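The Kusness Court Reader: a review after one summer and one autumn

1 December 2020

I am not a lawyer, and English is my third language. I say this first so that the reader knows for whom this review can be useful. I follow court cases that touch on politics: election disputes, public records lawsuits, questions of what a governor may or may not order. For years I read about them only in the newspapers, and I was often unhappy, for the newspaper told me what to feel about the ruling and gave me one sentence from the ruling itself.

Kusness Court Reader is a program for the computer and for the phone. It collects rulings and filings that are already public, puts them in order by case, and lets you read them with notes in the margin. I bought the yearly plan in June, after the free trial of 10 days. It costs 54 dollars for a year. There is also a monthly plan of 5 dollars, which is a little more if you stay the whole year, but it is easier to stop.

The best part is the timeline. You open a case and you see each filing on a line, the oldest on the left. When one party answers the other, the two documents are connected. Before this I would read a motion and not know that the answer had been filed a week later and said the opposite. In an election year this matters very much. I read both sides of a dispute over mail ballots in one evening, and I went to bed less angry than I had expected, and also less sure of my opinion.

The second good thing is the dictionary. If you press on a word such as "remand" or "standing," a small explanation opens in normal language. The explanations are short and I found only one that confused me ("moot," where the explanation used the word "mootness"). I wrote to the company about it and they corrected it.

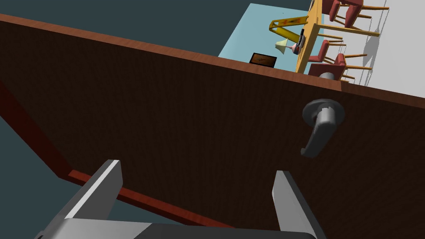 Now the things that I do not like. Search is weak. If you know the name of the case, you will find it. If you know only the subject, for example "sealed records" or "redistricting," you receive a long list in which old and new cases are mixed, and there is no way to sort them by court. I hope this will be repaired, because it makes the program much harder for a beginner, and the beginner is the person who needs it most.

The alerts are also not good. I asked for a message when there is something new in three cases. In the week after the election I received so many that I turned them off, and many were only notices that a lawyer had changed his address. There should be a choice to hear only about rulings.

Then there is the question of politics. The company promises that its short case summaries are neutral. I tried to check this. I chose summaries of cases where I was for one side, and then cases where I was for the other, and I compared them with the documents. Mostly they were fair. In two of them I thought that the losing side was given too little space, one time the left and one time the right. So I would not call it bias, but I would advise everybody to read the ruling also and not stop at the summary.

I have used two similar programs. Vidal is free and has better search, but it shows the documents as scanned pages and on a phone they are very tiring for the eyes. Prarov is made for law offices and the price is for law offices too. It has a feature to compare two versions of the same document, and I miss this in Kusness. If you already pay for Prarov at work, you do not need anything else.

The phone version is slower than the computer version. Long rulings need some seconds to open, and twice I lost my notes when the connection was bad. Since the update in the fall this did not happen to me again, but I still copy the important notes to a paper notebook.

I give it 3 stars out of 5. With a better search I would give four. My plan ends next June, and at this moment I think that I will renew it, maybe on the monthly price.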